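Print this article | E-mail to a colleague

Teaching the new hands at the bottle table

Since June the returns room at Zilarcombe has had a robot at the sorting table. It has two arms and hands with five fingers, and for the moment its subject is plastic bottles. Many of you have asked me what this means for our work, so I will try to answer as clearly as I can.

Before, sorting returned bottles was done completely by hand. A person picked up the bottle, turned it until the label could be read, and put it in the correct tray. In a busy month we handled 3804 of them. It is not heavy work, but the wrists feel it, and two of my colleagues asked to move to another station for this reason.

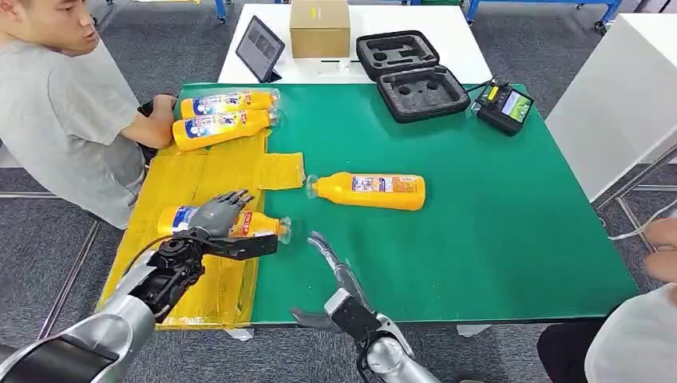 Now a part of our shift is spent as teachers. We lay out bottles for the robot, we watch how it takes hold, and we write down each grasp that was not good. The engineers from Fosuletti read these notes every morning. Callum Lennox, who has worked in returns for 15 years, said to me that he never before had to explain how he picks up a bottle, and he found it quite difficult to put in words.

The robot is still slower than we are. In the last test it sorted 545 bottles over seven shifts, and a person checked every one. Management has told us that no position in the returns room will be removed during the trial. What comes after the trial is not decided, and I prefer to write this plainly. We have asked for a meeting on it, and also on the pay grade, as teaching a machine is not in our present job description.

If you would like to try a teaching shift, please write your name on the list by the Kistidier printer. The training takes one afternoon, starting at 1:30, and you do not need any knowledge of computers.

Siham Badawi, returns room

Contact the newsletter | © Zilarcombe staff newsletter | Back to top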